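4.2 夹钳工位：从扳手柄到看人扳手柄

前一节交代了Korness车间的总体分工，本节只谈夹钳工位。选它并无深意，全厂的自动化方案里，它排在最前面，理由写在项目书第一页：“动作简单，重复性高，人员价值有待释放”。工位上的人对最后半句印象很深，访谈中反复引用，语气各不相同。

所谓动作简单，指的是把快速夹钳逐个扳到位，检查，再逐个松开。夹钳装在一块平板上，手柄是红色的，连杆和支座是灰色或深色的，新来的人通常一个上午就能学会扳，再用几个月学会什么时候不该扳。项目书只计算了那个上午。

承担方案设计的Cultolgate公司先在仿真中搭建了工位，再据此编写动作。图4所示即仿真环境，这也是工位上的人第一次见到自己的工作被画出来。他们的第一条意见是太干净了。第二条意见更专业：同一块板上的夹钳，姿态从来不一致，有的伸得很长，有的缩成一团，从某些方向看过去，手柄后面的连杆几乎全被挡住。

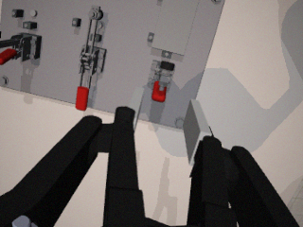

Totstead，2022年1月20日

图4 夹钳工位的仿真环境。右侧夹钳位于夹爪两指开口的前方，中间夹钳伸展，红色手柄的下端越过平板下缘。

这第二条意见后来成了全项目最昂贵的一句话。设计方原以为夹爪对准手柄、合拢、转动即可，于是按一种标准姿态写了抓取程序。工人则指出，手柄的可达方向取决于连杆当时停在哪里，而连杆停在哪里又取决于上一班的人手劲如何。这种知识从未写进作业指导书，因为写指导书的人没有扳过夹钳，扳夹钳的人没有被要求写过字。在项目的会议纪要里，它被命名为“姿态先验”，并被列为设计方的阶段性成果。

我们在工位上跟班13天，访谈了5名操作工和两名班长，另外查阅了356条停机记录。停机记录的措辞值得单独讨论。自动化之前，原因栏里最常见的词是“调整”；自动化之后，是“等待确认”。两者对应的往往是同一件事，即某个手柄没有到位，有人得过去看一眼。变化在于，从前那一眼算干活，现在算停机。

岗位名称也随之变动。操作工改称“单元监护员”，工资表上的等级未动。监护员的职责共有两页，主要内容是不要碰。我们观察到，多数人在最初几周很难做到这一点：看见夹爪在手柄旁边犹豫，手会自己伸出去，然后安全联锁断开，整个单元停下，再由同一个人填写表格，说明自己为什么把手伸了出去。表格的原因栏提供四个选项，没有一项是“它太慢了”。

慢的问题需要公允对待。机械臂单次动作的确不如熟练工快，但它不吃午饭，管理层对此评价极高。按设计方的验收标准，它须连续完成1,000次开合而无需人工介入。验收通过了，方法是把介入重新定义为“持续时间超过一次完整循环的人工操作”。在场的监护员对这一定义表示佩服，并很快学会了把手脚放快些。

工位布局的改变更不易察觉。原先的工作台两侧都站人，交接班时隔着台子说话，哪只夹钳发涩、哪只松得过早，都是这样传过去的。新方案从整体上看十分清爽：一张长台，基座靠后，机械臂高高拱起再垂向夹具板，周围是空出来的地面（图5）。空地是留给安全距离的，交接班的闲谈不在安全评估的范围内。
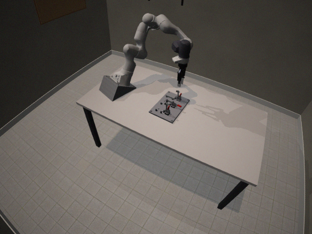
Crăciun觉得，说闲谈没了也不准确，它只是搬到了围栏外面，内容从夹钳变成了机器：“以前说哪只手柄涩，现在说它今天又在哪只手柄上发愣。听着差不多，可是以前说完我能自己去弄，现在说完我得提交一张单子。”这句话在反馈会上念出来之后，设计方的回应是优化单子，删去了其中两个必填项。

图5 同一仿真单元的全景。机械臂基座位于台面一端，夹具板大致居中，夹爪指尖朝下，悬于台面上方。

上述材料支持一个比较有限的判断。夹钳工位的自动化确实减少了扳手柄的次数，几名年长的操作工说腕部比从前舒服，这一点我们没有理由怀疑，也不打算因为行文的语气而淡化。与此同时，判断并没有随动作一并移交。何时该扳、何时该停、哪只夹钳今天不可信，仍由原来那些人决定，只不过他们如今要隔着围栏决定，并且在编制上已不再属于做决定的人。

厂方计划在四月把同样的单元推广到相邻的两个工位。我们询问是否会先请那里的操作工看一遍仿真，得到的答复是，仿真已经十分完善，没有必要再占用生产时间。相邻工位的夹钳与本工位型号不同，扳动方向相反，这件事我们是从班长那里听说的，已随访谈纪要一并转交，目前状态为“等待确认”。

4.3节讨论计件方式调整后的收入变化。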